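오후 4시 조금 넘어서 시작했고, 이번에도 서기는 저예요. 말 빠른 분들이 많아서 다 못 받아 적었으니 빠진 건 알려 주세요!

## 8월 발굴 모임 회의록

**온 사람:** Nhyira Odoi, Fares Nimri, 저. Khương 쪽 보존실은 전화로 중간에 들어왔다가 먼저 끊었어요.

### 1. Clonodberg 언덕 토기 조각

Nhyira가 북쪽 구덩이 정리 결과를 가져왔어요. 씻어서 번호까지 붙인 조각이 292점이고, 그중 12점은 테두리에 물결무늬가 있대요. 저는 사진만 보고도 좀 흥분했는데(같은 무늬가 Rarka 무덤에서도 나왔잖아요!) Fares는 흙 색이 다르다며 아직 같은 가마라고 쓰지 말자고 했어요. 한참 얘기하다가 보고서에는 "비슷한 무늬"까지만 적기로 했습니다. 저는 조금 아쉬워요.

### 2. 석실 입구

입구를 막은 돌은 이번 철에는 안 건드리기로 했어요. 왼쪽 받침돌에 금이 가 있어서 Fares가 먼저 버팀목을 대고 싶어 하거든요. 깊이는 지표에서 약 70센티미터인데, 지난번 제 기록에는 단위가 빠져 있었더라고요. 죄송해요, 고쳐 놨습니다.

### 3. Gramum 창고 선반

상자 324번부터는 둘 자리가 없어요. Nhyira는 안쪽 벽에 선반을 더 짜자고 하고, 저는 뼈 상자부터 보존실로 보내면 어떨까 했는데, 보존실에서 습도 조절기를 고치는 중이라 당장은 못 받는다고 하네요. 그래서 일단 선반으로 갑니다. 치수는 Fares가 재 오기로 했고요.

### 4. 전시 설명문

초안에 "왕의 무덤"이라고 쓴 문장은 빼기로 했어요. 왕이라고 할 만한 글씨 하나 나온 게 없는데 제가 너무 신나서 썼나 봐요. "신분이 높은 사람의 무덤으로 보인다"로 바꾸고, 영어 번역은 Nhyira가 맡아요.

### 할 일

- Nhyira: 물결무늬 조각 실측도, 설명문 번역
- Fares: 버팀목 견적, 창고 벽 치수
- 저: 보고서 2장 고쳐서 돌리기, 보존실에 다시 전화

다음 모임도 같은 시간이에요. 실측도가 그때까지 안 되면 연필 밑그림이라도 가져오시면 좋겠어요.

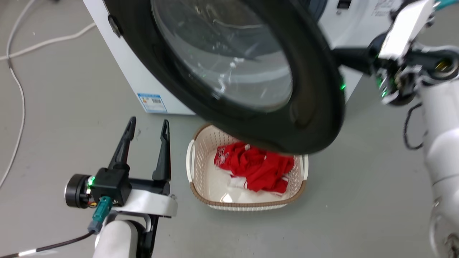 그리고 밑그림에는 축척을 꼭 적어 주세요. 지난번 것은 축척이 없어서 제가 조각을 다시 꺼내 일일이 재야 했거든요.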